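4. Ambient light and black level in the home visits

The jobs considered in this section are the television and projector installations carried out by Ilemley in Tosadstead and Bridby. The firm's job sheets cover 529 installations. Of these, 80 included a light reading at the main seat, taken by the installer before the wall bracket went up, and those are the jobs used here. The remainder recorded the model, the cable run and the wall type but nothing on lighting, and they are left out of the analysis.

Readings were made with a handheld meter held at seated eye height and pointed at the intended screen position. Installers were asked to leave blinds and curtains as they found them. We considered asking for a second reading with the blinds closed, but the visits were already long and the firm was reluctant to add a step that customers might see as time wasted. The readings therefore describe the room as the household had left it at the time of the visit, which in most cases was daytime. Evening viewing is not represented.

Room type was taken from the job sheet. Open-plan living areas and separate lounge rooms were coded apart. Enclosed rooms built for the purpose were coded as media rooms, whatever the customer called them. Garages and covered patios were excluded.

The main finding is that the picture mode left on the set at handover had little to do with the light in the room. In 56 of the jobs the set was handed over in the mode it shipped with. Bright open-plan rooms and dark media rooms were treated alike. Where the mode had been changed, the job sheet usually gave the customer's preference as the reason, and the meter reading was seldom mentioned.
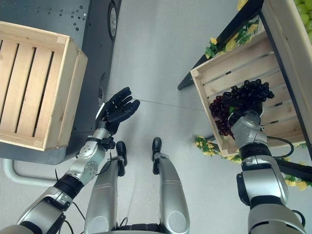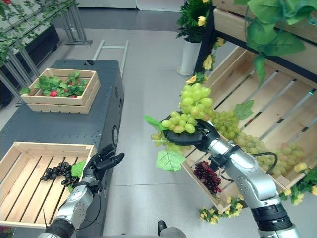 Figure 2. Robot hands, grapes and a wooden crate.

Black level is the setting most affected by room light, and it is also the one customers were least likely to raise with the installer. Reflected light adds to whatever the panel emits, so the lowest steps of the grey scale run together first while the middle and upper steps are barely altered. Brightness was the usual complaint on the job sheets, and the usual response was to raise the backlight. Doing so lifts the whole picture and does not by itself bring back separation between dark tones. Content matters here as well. The dark purple-black grapes lying in the crate in the second image of Figure 2 are the kind of material where shadow steps are lost in a bright room, whereas the pale green bunch held above the hand in the same image would hold its shape under much more reflected light. A customer who mostly watches daytime sport may never notice the problem. One who watches drama in the same room probably will.

Screen finish was a further source of variation that we could not control. The job sheets record the model but do not say whether the customer had chosen a matte or a glossy panel where both were sold. We looked up the finish where the model number settled it and coded the others as unknown. Projector screens were recorded only as fixed, pull-down or painted wall, with no gain figure. For this reason projector jobs are reported separately from television jobs in the results, and no direct comparison between the two is attempted.

Window position proved more useful than expected. A window facing the screen raised the reading at the seat only slightly in some rooms yet put a visible reflection on the panel. The meter does not capture this. Several installers had written notes such as "glare from sliding door" beside a low reading, and we kept those notes as a separate variable. In rooms with such a note, moving the bracket to an adjoining wall was discussed with the customer more often than any change to the picture settings. Cable access was the common reason for leaving it where it was.

Contact the authors | Copyright | Back to top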